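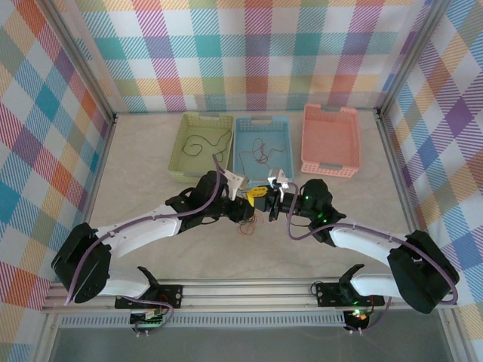

Two robot arms, with a small yellow object with black dots between the grippers.

Bitia > For Young Readers > How Business Works > Advertising

Why do I see this advertisement?

23rd March
By Olga Toledo

Perhaps you have played a free game on a tablet and in the middle of it came a picture of some shoes. You did not ask for shoes. You waited, you pressed the little cross and then you could play again. The shoes were an advertisement, or an ad, which is the shorter word. In this article I will explain where an ad on the internet comes from and who pays for it.

What an ad is

An ad is a message that somebody has paid for. The person who pays wants you to buy something, to visit some place or only to remember a name. Ads are very old. Before the internet they were painted on walls, printed in newspapers and read out loud on the radio. A painted wall shows the same ad to every person who walks past it. On the internet it works differently, and two people who open the same page at the same minute can see two different ads.

The empty box

Think of a web page about animals. At the side of the page the owner has left an empty box. The owner says to the companies: you can put your ad in my box, but you must pay me. With this money the owner can pay the people who write about the animals. You can read the page for free, and the ads help to pay for it.

Many companies may want the same box, so there is a very quick auction. An auction is a sale where the buyers say how much they will give. In a usual auction a person stands in front with a small hammer. In this one there are only computers, and it is finished before the page has opened on your screen. The winner's ad goes in the box. It is not always the company with the most money which wins, as many auctions look also at how well the ad fits the page. An ad for dog food fits well on a page about dogs.

Views and clicks

When an ad appears on a screen, we call it a view. When a person presses on the ad, we call it a click. These two words are important because a company can pay for the views or it can pay for the clicks. A view is cheap. A click costs more, and you can guess why – the person who clicks was at least a little bit interested.

Sometimes a click is a mistake. Your finger is big, the cross is small, and you land in a shop for sofas. This is counted as a click also, although most good systems try to find the mistakes and take them out.
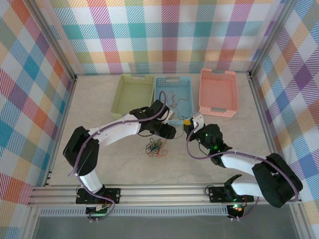

PUVINBERG, December

Benjamín Fuentealba has a bicycle shop here with the name Grarent. Before the winter holidays he wanted more families to know about his small bikes, and he bought ads on a local news page. He had never done it before, and his niece Olga Montecinos helped him to write the words.

They made two ads. The first said "Grarent, bicycles of quality." The second said "Is your old bike too small? Bring it and we change it." Each was shown to one half of the visitors. To try two ads in this way is called an A/B test. You could do the same at school with two posters for one cake sale, if you hang them in different corridors.

Together the ads had 3,000 views. From these came 541 clicks, and Mr. Fuentealba told me that most of them were on the second ad. He thinks it was the question. When somebody asks us something we like to answer, even if it is only a shop which asks.

"I did not sell so many bikes," he says. "But the people came in and looked, and they asked about the old ones."

So a click is one thing and a sale is another. A person may click, look, and go to have lunch.

How does the ad know me?

It does not know you as a friend does. But many pages keep small notes on your tablet or computer, and these are called cookies. A cookie can say that this tablet has visited a page about football. Later another page may read a note like this, and you see an ad for a ball. In many countries there are rules about it, and they are more strict when the visitor is a child. This is one reason why a page asks you a question about cookies before you can read. If you are not sure what to press, ask an adult.

How to find an ad

Some ads are easy to see and some look almost like a normal story or a normal video. Vicente Paredes, a teacher at the Sepúlveda school, gives his class 3 questions to ask:

Is there a small word near it, such as "Ad" or "Sponsored"?
Does it want me to buy or to download something?
Who has paid for it?

The last question is the most difficult, and adults too cannot always answer it.

Words from this article

Auction – a sale where the buyers say how much they will pay.
View – one time that an ad appears on a screen.
Click – one time that somebody presses on an ad.
Cookie – a small note which a page keeps on your device.
Sponsored – paid for by a company.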